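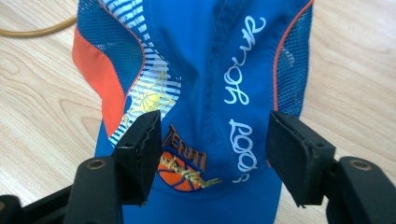
Cap task, close-in view with both pads on the front of the crown.

Home | Projects | Meeting Notes | Safety | People | Contact

Cliltberg Handling Group
Minutes of the March incident review
Held in the small meeting room, Clesstead building, starting 10 a.m.

In the chair: Regula Kaufmann
Minutes: Roksolana Mykhailiuk
Also present: the cap-and-stand operators, the Mavby software pair (by phone, line dropped twice), and both of this term's trainees

1. Last meeting's minutes

Accepted with one fix. The spare pads were ordered by Mavby and have arrived. They are in the gray drawer, bagged in pairs. Please keep them in pairs!

2. What happened

Regula went through the fault from the start for the people who missed it. During a cap-to-stand run the right-hand gripper stopped answering the trigger. The operator let go of the trigger and the jaws stayed shut on the cap. The operator then pulled, which is what any of us would have done, and the stand came over with the cap and struck the back of the operator's left hand. Small scrape, cleaned and covered, no time lost. It has gone in the accident book.

The operator told the meeting that the jaws felt normal up to the moment of release. No noise, no smell, no warning on the screen. The status light stayed green all through, and everyone agreed that is the part we like least.

Mavby pulled the log while we were talking (great work, and on a bad phone line). The episode is number 456. Position readings from the right gripper freeze partway through the placing move and then repeat the same value for 22 seconds. The recorder took the repeated value as good data, so the light stayed green. Left gripper readings look clean for the whole episode.

3. Cause, as far as we have it

Regula opened the gripper on the bench before the meeting and passed the parts around. One pin in the cable plug was pushed back in its housing. With the plug straight it makes contact. With the cable pulled sideways it doesn't, and the controller holds its last command, which was "close." We were able to make it happen on the bench as often as we liked, and the trainees each had a turn. Really satisfying to have a fault you can switch on and off.

Not yet known is how the pin got pushed back. Two views in the room. One is a hard pull at some point during a reset. The other is that the plug was never seated right after the last rebuild. Roksolana will go back through the rebuild sheets and see who signed for what, with no blame attached to anyone.
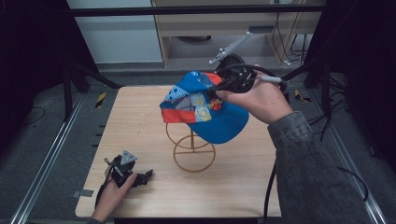 Holding the cap over the wire stand, two-handed setup.

4. Cable routing

Long and lively discussion. On the placing move the right cable goes down past the edge of the table to the floor, and several operators said they can feel it drag when they reach across toward the stand. One operator has been hooking it over a forearm. That helps the drag, but it puts the load straight onto the plug, so please stop doing it for now.

Ideas raised:
— A clip on the gripper body so that any pull lands on the clip and leaves the plug alone. Everybody liked this one.
— An overhead line with a light spring. The trainees were very keen and sketched it on the whiteboard. Regula worries about it swinging into the tracking markers. Worth a trial, though.
— A shorter cable. Mavby said no, the operators need the slack.

Agreed to fit the clip first and try the overhead line on the spare table afterward.

5. Hold on loss of signal

Main software item. Mavby explained that holding the last command was chosen on purpose, back when the group was handling glass and didn't want anything dropped. For caps and other soft goods there is no reason to keep it. The new rule will be that if readings repeat unchanged past a set limit, the jaws go slack, the light goes red and recording stops. Mavby thinks the change is small and can be tested on the bench with the bad plug, which we are keeping for exactly that (labeled, in Regula's tray, do not throw out).

There was a question on whether slack jaws could cause trouble of their own with heavier items. Yes, possibly. The setting will be per task, and the task sheet has to say which one is in use.

6. Pad wear

Raised by the Rainer project, who share our pads. Scuffing on the faces is normal and had no part in this fault. They would still like us to swap pads sooner than we do. Agreed to look at them at the start of each session and write it on the sheet.

7. What to do if the jaws stick

Until the new software is in:
Stop moving.
Say "stuck" out loud.
Keep the free hand clear of the stand.
The second person cuts power at the box. Do not pull.

We practiced this in the meeting with a coffee mug and it went well. The second trainee was fastest to the box by a mile.

8. Data

Episode 456 is withdrawn from the good set and kept in the faults folder. Mavby will run a check for repeated readings over the last 60 episodes and send a list. If more turn up we will widen the search.

9. Actions

Roksolana — rebuild sheets, updated task sheet
Regula — clip on both grippers, plug inspection on the spares
Mavby — signal loss change, repeat check
Trainees — overhead line trial, with photos please

10. Any other business

Thanks to the operator for reporting it right away and for being so clear in the write-up. It made the bench work much quicker. Cap sessions stay paused until the clips are on.

Next meeting same room, after the bench test.

3 comments | 7 shares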